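Nikwood Bedroom Linen Set -- README

Version 6, last updated 05/11/2022
Maintained by Maricica Bogdan. Questions about the folding notes go to Humaira Ansari.

What this is

A collection of short recordings and written notes on making beds and putting away bedroom linen in ordinary homes. It covers sheets, blankets, throws, pillowcases and the loose pieces of cloth that end up on a bed while somebody is sorting. There are 264 recordings from 25 bedrooms. Earlier versions also had kitchen linen (tea towels, aprons, tablecloths), but that was moved into its own set, called Dodis, in March.

What is in the folders

beds/ -- making and stripping beds, changing covers, straightening blankets
folding/ -- folding done on a bed, a table or the floor
cupboards/ -- putting folded linen on shelves and in drawers
notes/ -- one plain text file per bedroom, with bed size, linen list and anything odd about the room
linen_list.csv -- one row per item of cloth

The folding folder is the largest. Most people fold on the bed. It is the biggest flat surface in the room, and the linen is usually sitting on it already. We asked people to leave the bed as they normally would, so the folding often happens on top of a blanket or a half-made cover and not on a cleared mattress.

How items are named

Each item of cloth gets a name made from its main colour, its pattern and its kind. The kind is taken from what the household calls it. If they didn't give it a name, the kind is entered as "cloth" and left at that. Please don't change "cloth" to "scarf" or "pillowcase" on the strength of how it looks when folded. We had several of these wrong in the first release.

Colour is the colour of the side that takes up most of the item as it lies. Quite a few pieces show a second colour at the fold or along an edge, and that goes in the second_colour column. Where it is unclear whether the second colour is a lining or just the back of the same fabric, leave the lining column blank.
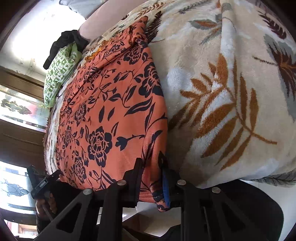

Patterns are kept to one word where possible: plain, stripe, check, leaf, floral, other. Roses are entered as floral. A print with leaves and no flowers is leaf, and a print with both is floral. The pattern colour goes in its own column, so an orange cloth with a black print reads "orange, floral, black" across the row. Fleece blankets with more than one print colour list them all, separated by a slash.

Folds

A fold is recorded by its final shape (strip, rectangle, square, roll) and not by the steps taken to get there. Strip means folded lengthwise into a long, narrow piece. A fold counts as finished even if one end is bunched or creased -- people vary a great deal in how much they care about this, and we didn't want to tidy it away. Straightness is scored separately, from one to six.

Known problems

Bedrooms 11 and 14 have the same linen list. They are two rooms in the one house and the cupboard is shared.

In 59 rows the fabric column was filled in from the recording alone, without anyone checking the label. These are marked "seen". Treat them as a guess at texture only.

Cream, off-white and white have been used inconsistently. Humaira is working through them from bedroom 1 onward.

Some folded pieces are hard to tell from the bedding underneath when both have a busy print. Check the notes file for the room before adding a new row.

Changes in this version

Added the second_colour column. Corrected the spelling of "grey" throughout. Removed three duplicate rows for bedroom 8. Renamed the Dogar folder to cupboards.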